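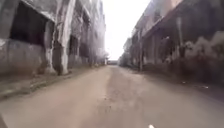
Why does a ground robot slow to a crawl on a straight lane with nothing in its way? Mostly because the local planner trusts the costmap, and the costmap believes every bit of dust and glare the perception stack hands it.

OK so that's been my whole week and I'm going to post through it. I work on the navigation software for Urura, our outdoor rover stack, and I own the bit between "the cameras saw something" and "the wheels do something." Thread!

The lane at Drernthorpe is our favorite place to test. Derelict concrete on both sides, packed earth or worn concrete to drive on, a rougher dark strip of grit down the middle, and white sky between the roofs. You couldn't design a meaner lighting test if you tried.

Problem 1 was that strip. Our traversability net kept scoring it as a low ridge because the texture is so different from the smooth stuff on either side. So the planner would hug one side of the lane, decide the curb was scary, swing back to the strip, decide that was scary too, and wobble along like a shopping cart.

Tarek Younis wanted to fix it with more training data. I wanted to fix it with geometry. We argued about it for most of a lunch and then did both, which is how most of our arguments end (he brought good dumplings, so I wasn't in a fighting mood anyway).

The geometry part: if the net says "ridge" but stereo says the height change is under 2 centimeters, the cell gets a small penalty and nothing more. That's a few lines of code. I'm a little embarrassed by how long it took me to write a few lines of code.

Problem 2, exposure. Auto exposure splits the difference between that blazing sky and the shaded bays under the overhang, and the bays lose. Stereo finds no matches in there, no matches means unknown cells, and we treated unknown as occupied. So one whole side of the lane turned into a wall that wasn't there.

Niilo Niskanen wrote a metering mask that ignores everything above the horizon, using pitch from the IMU so it still works when the rover noses down. Love this thing. It's small, it's boring, and it brought back a ton of depth in the shade.

We also quit treating unknown as occupied everywhere. Now it depends on distance: unknown far away is cheap, unknown close up is expensive, and there's a speed limit tied to how far the rover can see known ground. Much calmer driving!

And please mask your own chassis, people. Ours pokes into the bottom of the view, and for one entire build the mask was off after somebody (me) moved a config file. The rover thought it was being followed very closely by a small white obstacle. In front of it.

Problem 3 is still open. Window openings. With no glass and a black interior they look like holes, and from a low camera a hole in a wall and a hole in the ground can get the same label. Hòa Kim is trying a surface normal check before anything gets called a drop. Early replays look good, but I'm not merging on early replays.

Speaking of replays, the tool doing all the heavy lifting is Odari, our log player. It reruns perception and planning on recorded drives and shows the old path and the new path side by side. We have 153 drives in the regression set now and I run 50 of them before every merge, the full set overnight.

Of those 50, the new costmap finishes 47 without a stop that shouldn't be there. The other three are all window openings, see above, grumble grumble.

A couple of you asked about top speed. We're capped at 85 percent of what the motors will do – blur gets ugly in the near field past that, fine grit just smears into streaks and the feature tracker has a bad time.

Next up is getting the metering mask onto the Lindqvist board, which has a different camera driver and, of course, different opinions about what a gain value means. If you've done per-region metering on a driver that only exposes one global target, my replies are open – I'd love to hear how you did it.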